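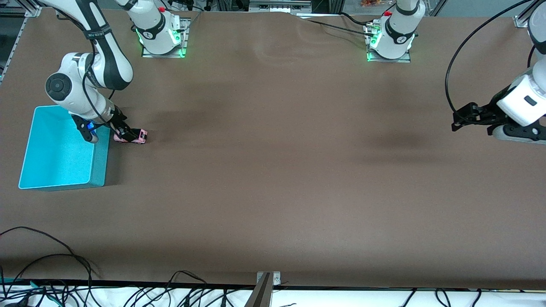

Toy rental is back, or so my inbox tells me. Three different companies wrote to me in July to say that families are done with buying toys and want to borrow them instead. I have two kids and a hall closet I'm afraid to open, so I am exactly the person they're after. I'm still not sold.

The pitch goes the same way each time. You pay a monthly fee, a box shows up, the kids play with what's in it, and you send it back for a new one. Plenden, the biggest of the three, says it has 3,318 toys in its catalog. Jerna is smaller and sticks to puzzles and building sets. Flasico mostly does vehicles and play kitchens, and it will let you keep anything you like for "a fair price," a phrase that appears four times on its site with no price next to it.

I tried Plenden for a few months. The first box was good. My youngest went straight for the marble run and ignored me until dinner. The second box had two things we already owned and a shape sorter meant for a baby, though I had filled in the ages when I signed up. I wrote to ask about it and got a coupon.

What bothers me more is the math. Over a year the middle plan comes to $315. I went back through our bank statements to see what we spent on toys last year, birthdays included, and it was less than that. Maybe we're cheap. But the ads compare the plan with a family that spends $1,000 a year on toys, and I would like to know where they found that family, and whether its grandparents were counted.

Then there's the green argument. Sharing a toy among ten homes should beat making ten toys, and I believe that as far as it goes. I have a harder time believing it once each toy has been boxed, driven to a warehouse, cleaned, wrapped again and driven somewhere else. I asked all three companies if they had figures on the shipping. Jerna said it was looking into it. The other two sent me the same page I had already read.

The lost parts policy deserves a slow read too. Plenden forgives small pieces. Flasico charges by the piece after the first two, and if you have ever looked under a couch with a flashlight you know how that ends.

Compare that with the Mockus toy library, in the basement of the old school on our side of town. It costs $34 a year. The hours are bad, the train set is short on curves, and you have to carry everything home yourself. Half the puzzles have a note taped to the lid saying which piece is gone, and I trust those notes more than anything in the emails. My kids pick their own stuff, which also means they fight over it in the car.

I'll keep the Plenden plan through one more box, mainly because I forgot to cancel before the cutoff. If any of you have used Jerna for longer than a free trial, write in and tell me how it went. I'd especially like to hear whether the building sets came with all their wheels.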